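Demonstration gathering (robot learning)

Demonstration gathering is the work of recording a robot while a person makes it do something properly, or nearly so, in order that a learning system can later do it without the person. It is also called demo collection and, among those paid to do it, "driving."
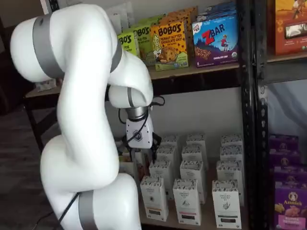

A single recording is known as an episode. It usually holds the joint positions of the arm, the opening of the gripper, the views from one or more cameras, and a short written instruction such as "pick up the tea." Grocery shelving is a popular subject, as boxes are cheap, come in many sizes, and do not complain about overtime.

Methods

In teleoperation, the driver moves a controller and the arm copies the motion. In hand guiding, the driver takes hold of the arm and pushes it along the path. Hand guiding is easier to learn, though it tends to fill the camera views with the driver's elbows, and a system trained on such footage may come to regard elbows as part of the job.

Variety

A thousand recordings of one box in one spot teach a system a great deal about that spot. Drivers are therefore told to move the goods between episodes. People asked to place things at random will place them neatly, a habit noted in the handbook of the Darkent project, which replaced its drivers' judgment with a printed list of 74 layouts. The drivers are said to have tidied those as well.

Failed attempts

Practice differs on whether dropped boxes should be kept. Nesrin Akyol, who wrote the Darkent handbook, favored deleting them. Yiğit Dönmez argued that a system which has never seen a mistake has no idea how to get out of one. Darkent settled on keeping any failure that the driver managed to correct, and of 1,975 episodes recorded by August, 251 were marked "recovered." The label relied on drivers admitting to the drop.

Labeling

Each episode is reviewed and given a start, an end and a result. Reviewers disagree most often over the end: some stop when the gripper opens, others when the arm has returned to rest. Princess Barredo's labeling guide for Zustbridge gives this question four pages and an appendix. The grasp itself gets a paragraph.

See also

Imitation learning
Teleoperation
Gripper
Shelf stocking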